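We use cookies to remember your settings and count visits. Accept all | Manage choices

Household Tips: What the Planet Does and Doesn't Do to Your House
Updated Sep 3, 2025

I get sent a lot of home advice that leans on the Earth. Its spin, its field, its tilt. Most of it costs you only time. Some of it costs money, and those are the ones I mind.

Sink swirl. The story goes that water drains one way north of the equator and the other way south of it. The Earth's spin does steer storms. In a kitchen sink it is swamped by the shape of the bowl and whatever your hand was doing when you pulled the plug. If your sink drains slowly, clean the trap.

Balancing eggs. September brings this one back. An egg will stand on its fat end on the equinox, and on any other date if you are patient. I tried 20 eggs from the same shop in the middle of winter and got 19 of them up. The last one had a lumpy shell. Use a rough countertop and go slowly.

Beds facing north. I turned mine for 80 nights after reading a leaflet from an outfit called Ondance. I slept the same and kept walking into the dresser. Put the bed where the draft isn't.

Boiling and height. This one holds up. Air pressure drops as you climb, so water boils cooler and food needs longer. How much longer gets wildly oversold, though. My place sits at 391 feet, and a chart I was handed told me to add five minutes to everything. At that height the boiling point hardly moves. Check your own elevation before you change a recipe – and check whether the chart is in feet or meters.

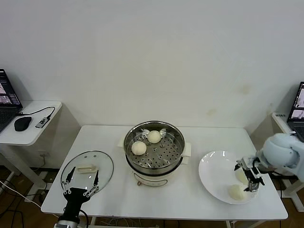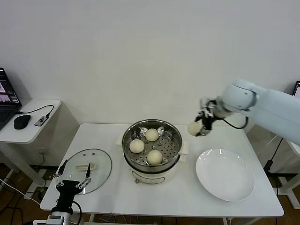
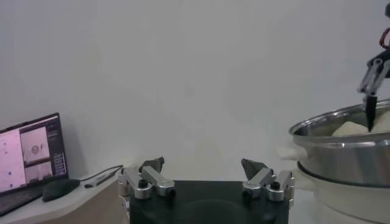
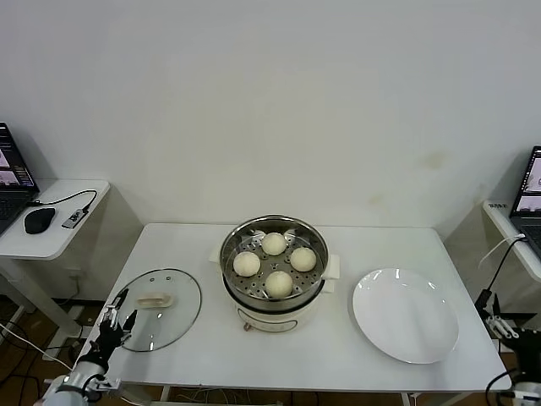 Magnets on pipes. Sellers like to say the magnet "restores" the natural field your water lost in the city main. Water doesn't carry a field home with it. The scale in my kettle looked the same after a season with an Illar clamp on the pipe. White vinegar, half and half with water, left for an hour and rinsed well, took it off.

Compass in the toolbox. Handy for working out which windows get the low winter sun. Keep it away from the screwdrivers and the stove, and remember that it points to magnetic north, which may be several degrees off the north on your map.

Moon-phase painting. No. Read the can for temperature and humidity.

Comments (3)

talbridge_reader
My sink goes clockwise every single time. Explain that.

Site reply
Same sink, same faucet, same bowl. Try filling it from a bucket and leaving it to sit overnight.

oldkettle
The vinegar worked for me but I needed two rounds. Still have the magnet if anyone wants it for the fridge.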